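Skikach is a baked noodle and curd cheese dish associated with the town of Beltmont, where it is served as a main course or, in a sweetened form, at breakfast. It is set with eggs and cut into squares after resting.

The base is flat egg noodles, boiled until just short of tender and drained. They are mixed with dry curd cheese, beaten eggs, melted butter and salt, then pressed into a buttered pan. A thin layer of sour cream is spread on top before baking. The usual oven time is 12 minutes covered, followed by a longer uncovered period until the top browns.
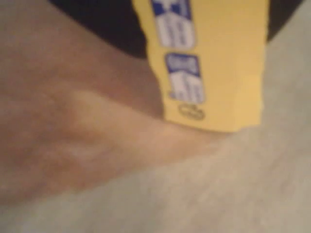
Yellow cardboard packaging, close view.

The name first appears in print in a cookbook by Parvaneh Fallahi, who recorded 126 household recipes from the district. Her version uses no sugar and adds dill - a practice now less common. The Nikzad bakery sells a firmer type made with semolina, which holds its shape when sliced cold.

Prorkska is a related dish in which the noodles are replaced by grated potato. It is baked in a deeper pan and contains more egg. Both dishes are sold by the square at the Beltmont food fair, held each May.

See also: Noodle casserole; Curd cheese; Baked pudding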